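3 min read

Why Does Our Canteen Run Out of Forks? A report by Waraporn Kamolrat

The Brendolden canteen bought 2,000 forks in September. By spring it had 1,000, and a sign asking us to be considerate. I set out to learn where the rest had gone, mostly by asking people with bags.

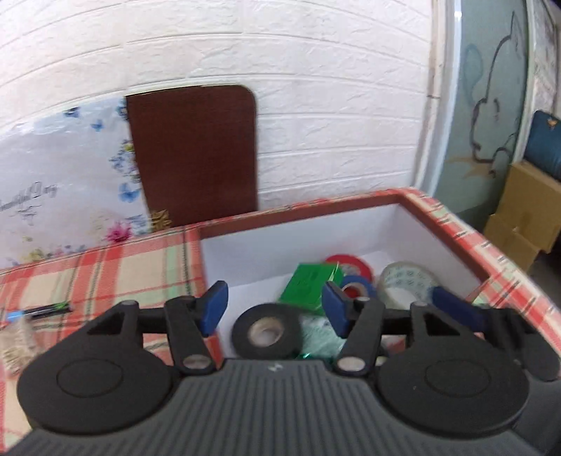
Uthai Onsri thought the bins were to blame - trays get tipped in a hurry and the fork goes with the peas. I found 3 in one lunch break, which proved him right and ruined my sleeves.

Comments

Eleni Radonjić: Check the art room.

Armindo Rocha: Were the spoons asked?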